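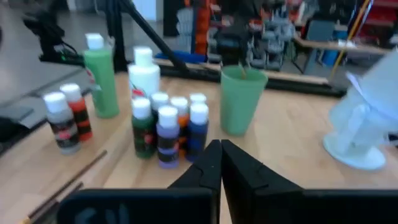 Barbier demande si l'on peut laisser les flacons debout sur la table d'une séance à l'autre : oui, à condition que les capuchons soient fermés et que le plateau soit à l'abri du soleil direct. Indico ajoute qu'il faut ranger les couleurs par fréquence d'usage, les plus demandées devant. Les deux remarques ont été intégrées aux étapes ci-dessous.

4. Installer les peintures sur la table

Cette section concerne les flacons de peinture à capuchon, petits et grands formats, utilisés avec le kit Kerix. Pour les peintures en tube, se reporter à la section 6.

Avant de commencer

Prévoir une table stable, des flacons fermés, un gobelet pour les pinceaux, un second gobelet pour l'eau, un chiffon et une feuille de protection si le bois doit rester net. Un plateau en bois clair garde facilement la trace des bleus et des rouges.

4.1 Mise en place

1. Essuyer la table et la laisser sécher. Une surface humide décolle les étiquettes du bas.

2. Contrôler chaque flacon avant de le poser. Le capuchon doit se fermer avec un déclic. S'il reste entrouvert, nettoyer le bec (voir 4.3).

3. Placer les grands flacons au fond. Le blanc se consomme plus vite que les autres couleurs. Le poser du côté de la main qui peint.

4. Regrouper les petits flacons au centre, capuchon vers le haut, étiquette tournée vers l'utilisateur. Laisser de quoi passer deux doigts entre deux flacons si des enfants participent. Pour un adulte seul, ils peuvent se toucher.

5. Mettre à part, sur un côté, les teintes peu utilisées.

6. Poser le gobelet à pinceaux à côté du groupe central, manches dans le gobelet, poils en l'air. Les pinceaux fins basculent dans un gobelet trop large ; dans ce cas, en choisir un qui se resserre vers le fond.

7. Garder libre la partie de la table la plus proche de soi. C'est là que se posent la palette et le support à peindre.

Note : quand tous les capuchons sont blancs, la couleur ne se lit que sur le corps du flacon. Les flacons du second rang sont alors difficiles à distinguer. Déposer une goutte de peinture sur le dessus de chaque capuchon et laisser sécher avant rangement.

Attention : ne pas poser le gobelet d'eau derrière les flacons. Le bras passe au-dessus et le renverse.

4.2 Utilisation pendant la séance

1. Secouer le flacon fermé, tête en bas puis tête en haut.

2. Ouvrir le capuchon au-dessus de la palette et presser légèrement. Prendre peu de peinture à la fois. La peinture sortie ne se remet pas dans le flacon.

3. Refermer tout de suite, puis remettre le flacon à sa place. Un vert foncé et un bleu profond se confondent vite sous une lampe jaune, et l'on se fie souvent à l'emplacement.

4. Rincer le pinceau entre deux teintes et l'essuyer sur le chiffon. Ne pas le laisser tremper, la colle de la virole se ramollit.

Note : pour obtenir un violet pâle, partir du lavande et ajouter du blanc. Le mélange rouge et bleu donne une teinte plus terne.

4.3 Nettoyer un bec bouché

1. Retirer la pellicule sèche avec un cure-dent en bois.

2. Passer le bec sous l'eau tiède, flacon tenu à l'horizontale, et l'essuyer.

3. Presser une goutte sur un papier. Si rien ne sort, dévisser la tête et la laisser dans l'eau tiède le temps de finir le rangement.

Attention : ne pas utiliser d'épingle. Elle élargit l'orifice et le flacon coule ensuite dans la boîte.

4.4 Rangement

Les flacons se rangent debout dans le bac Sostix, référence 505. Le couvercle, référence 163, ne convient qu'aux petits formats ; les grands restent dans un bac ouvert. Vider l'eau, laver les pinceaux au savon et les laisser sécher à plat avant de les remettre dans leur gobelet.

Ne pas stocker dans un local non chauffé en hiver. Une peinture qui a gelé fait des grumeaux et doit être remplacée.

Suite : section 5, Préparer la palette.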